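3.2 Household lighting during outages

Outages in Bolura are short but frequent, and most homes keep something on hand for them. We asked about this in the second round of interviews (June), after it kept coming up in the first round without us asking. 74 households answered the lighting questions. Two dropped out before the follow up visit and are left out of what comes next.

Most people named more than one light source. Phone flashlight first, almost always. Then candles, then a rechargable lamp. Kerosene was rare in Ivville and more common in Nilton, where the stores are further apart and people buy in bulk. Price came up less than we thought it would. What people talked about was where the thing is kept and whether they can find it in the dark. One respondent in Cruzado kept matches in 2 rooms and still used her phone to look for them.

Candle type matters for how long a household can wait out an outage. Tapers need a holder, and holders get lost, lent out or moved to the altar. Tin candles stand on their own. Older respondents still prefered tapers, mostly for the light height (see 3.4). Both kinds are counted together as "candles" in Table 2, which hides this difference. Future work should split them.

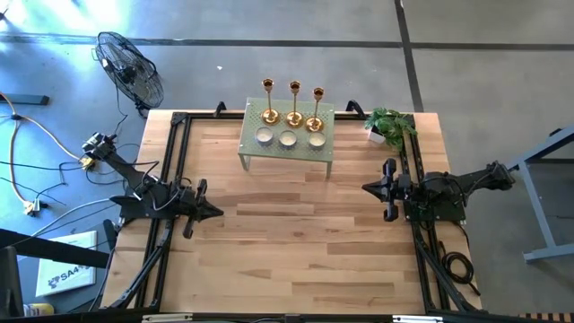
Figure 3. Candlestick holders (back row) and candles in tins (front row) on a small metal stand.

Storage spot was coded by Dagdag and Quiambao separately, then compared. Disagreements were mainly over "kitchen" versus "dining area", since in a lot of the Nilton homes these are one room. We merged the two. Barredo checked a subset of 50 and had no further changes.

Fire worry was high across all three sites. Even so, few households had a fixed rule about candles and sleeping children. Where a rule existed it was usually set by a grandmother. Calimlim's earlier notes from Cruzado say much the same. We did not ask about past fires directly, on advice from Ocampo, who felt it would end some interviews early. A weak point of the data, but we think the right call.

Spending on lighting is covered in 3.3. Note the amounts there are per household and not per person, unlike in the pilot report.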